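Kalo open day, who went?

Started by gumleaf_77, 2019-08-24

gumleaf_77 wrote:
Went through the Kalo open day this morning with my eldest. Entry was free, parking was 15 dollars, and the queue for the bench area took longer than the rest of the visit put together. They had the big Triludis palletiser going out the front, which is what most people came for, and a row of smaller cells down the back past the toilets. Did anyone else get down the back? I thought the grocery packing one was the best thing there and it hardly had a crowd.

sparky_dan wrote:
I was there from opening. Palletiser was good. Fast and loud, and the bloke on it could answer anything you threw at him. I gave the back row five minutes. The packing cell was too slow for me. My daughter does checkout on weekends and she'd have the whole lot in the bag and be onto the next customer.

gumleaf_77 wrote:
It's not meant to be racing a checkout though. Chip packets and lollies are all different shapes and they squash. The palletiser picks up the same carton all day.

brackish wrote:
Agree with gumleaf. I work in a warehouse and cartons have been sorted for years. Soft packets are where we still need hands. I asked the woman at the cell what happens when a packet slides off the gripper and she said it tries again, and if it misses a second time someone steps in. Fair answer. Better than the brochure talk I got at the Ledesma stand.

sparky_dan wrote:
Fair enough on soft packets. I still reckon two arms to fill one bag is a lot of gear. What does it cost?

brackish wrote:
They wouldn't give a price. Said it was a development cell.

tinshed wrote:
Two arms makes sense to me. One can steady the bag or get at the handles while the other has its gripper inside. Try filling a paper bag one-handed without it falling over.

sparky_dan wrote:
I do it every week at the shops.

tinshed wrote:
With your hand, yes. Not with a gripper that size.

fernhollow wrote:
Did anyone find out what the black and white patterned walls are for? My son reckoned it was just decoration. I assumed it had something to do with the cameras but didn't get a chance to ask.

brackish wrote:
I asked and got two different answers from two staff. One said they swap the backgrounds so the thing doesn't get used to one look. The other said somebody liked the pattern. Take your pick.

gumleaf_77 wrote:
The first one sounds right to me. They had other odds and ends in there with the groceries too, a plush shark and a couple of clocks, so I'd guess the same thinking.

pallet_jack wrote:
Counted at the door for them as a favour. 290 through by lunch, and I'd say most never got past the palletiser. The signage was poor. The map had the back row labelled as storage.

sparky_dan wrote:
That explains why I nearly missed it. I only went down there looking for the toilets.

fernhollow wrote:
Is Brirnix doing one as well? Someone in the queue said there'd be another open day before the end of August.

pallet_jack wrote:
Yes, but you have to book and it's capped at 113 people. No kids under 12 on the floor. Check their page, I don't have the link on me.

fernhollow wrote:
Thanks. That rules us out, he's nine.

tinshed wrote:
I'd go again if Kalo put chairs down the back. Standing on concrete for that long did my knee in.

sparky_dan wrote:
Happy to be told I was too quick with it, but I'd want to see a full shop go in, cold stuff and tins and eggs. A few bags of lollies doesn't tell me much.

brackish wrote:
I'd like to see that too. Eggs especially. Did anybody get a decent photo of the cell? Mine all have the back of someone's head in them.

gumleaf_77 wrote:
Got one while the right arm had its gripper down in the bag. The purple packet is Fox's, I couldn't make out all of the yellow ones.
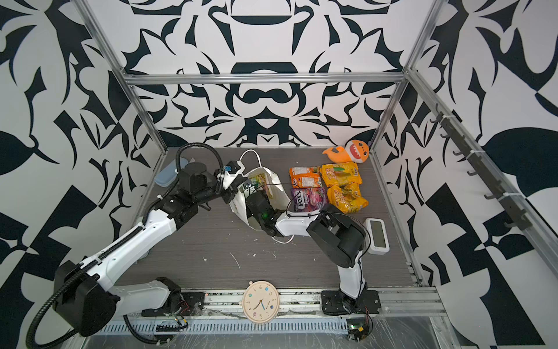 Grocery packing cell, back row, Kalo open day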